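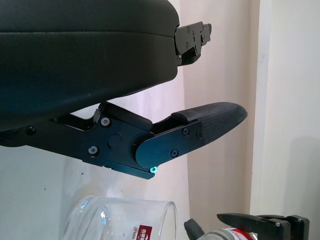 The view from one of the wrist cameras, with a glass below the fingertip and the second gripper at lower right.

Learning by being led

Nele Maes has her elbows tucked in and her eyes on a monitor. She closes her right hand a little and, on the far side of the room, a black gripper closes by the same amount. She opens it again, moves a few centimetres to the left and has another go. The job is to pick up a glass, turn it upright and put it down where a person would expect to find it.

Maes is an operator at Zukton, a small firm that prepares robot arms for kitchens, canteens and hospital pantries. She doesn't write the software. Her work is to do household jobs through a pair of robot arms, again and again, so that the arms can later be asked to do them alone. On a normal morning she completes 33 runs before lunch. A run can be a glass, a can, a stack of bowls or a drawer that sticks.

"People think I'm driving it," she says. "I am, but the driving gets thrown away in the end. What we keep is the record of how it was done."

The record has several parts. The joints of both arms log their positions, the grippers log how far open they are, and a small camera near each gripper stores what lies in front of the fingers. Later, all of it is used to train a program that looks at the camera picture and works out the next small movement. With enough good runs, it should cope with a glass that is a little further away, or lying at another angle.

Two ways to show it

Zukton uses 2 methods, which the staff call leading and steering.

Leading is the older one. The motors are set so that the arm goes slack but doesn't drop, and a person takes hold of it and moves it through the job. It suits slow work with a fixed path, such as wiping a counter or pulling out a tray. You feel the weight of the arm, and you feel it when the fingers meet something hard. The drawback is that your own hands and sleeves end up in the pictures, and the program may learn to expect them.

Steering is done from a desk. Maes holds a pair of lightweight handles, built in-house under the name Hiller, and the real arms copy what the handles do. Nothing of her appears in the recording. It also lets her work both arms together, which is hard to do when you're leading them. One arm can steady a can while the other reaches for something else.

The price is touch. The Hiller handles give back a faint push when the fingers close on an object, but Maes says it tells her little about glass. She goes by eye, and the eye can be fooled. A clear glass takes its colour from whatever is behind it, and the rim can be hard to find against a pale wall. From the wrist, the fingers themselves take up much of the view.

"You learn to look at other things," she says. "A label helps. So does a reflection, if it moves when you move."

Slow hands

New operators train for 6 weeks before their runs are kept. Most of that time goes on unlearning speed. Someone who can clear a dinner table in a minute will try to do the same through the arms, and the result is a string of jerks and corrections. The program copies those too. If an operator always pauses above a cup before taking it, the robot will pause above the cup.

Maes was a dental nurse before she came to Zukton. She thinks the earlier job helped, mainly with passing things without looking at her own hands. Her first kept run was a soup ladle, and she'd rather not see it again.

Mistakes aren't always deleted. If a glass slips and the operator catches it or picks it up again, the run is often marked as useful. A robot that has only been shown clean pick-ups has no idea what to do when one goes wrong. Runs where the operator simply lost track are taken out by a second person, who watches them all the way through at the end of the day.

How many are enough

A single task used to need several hundred runs at Zukton. With a newer training program, Rastix, the team now starts testing a simple pick-up after 30. That is enough to see whether the arm has grasped the general idea. It isn't enough to let it loose in a canteen, and the later runs are made in other rooms, under other lights and with different crockery.

The first customer to take the glass-handling work will be Bakker, a catering company that wants help with the returns trolley. A trial is planned for March, with an operator on hand to take over through the handles whenever the arm gets stuck. Those takeovers will be recorded as well and added to the rest.

Maes expects to be that operator for the first stretch. Until then she has glasses to do. She checks the monitor, settles the handles in her palms and starts the next run.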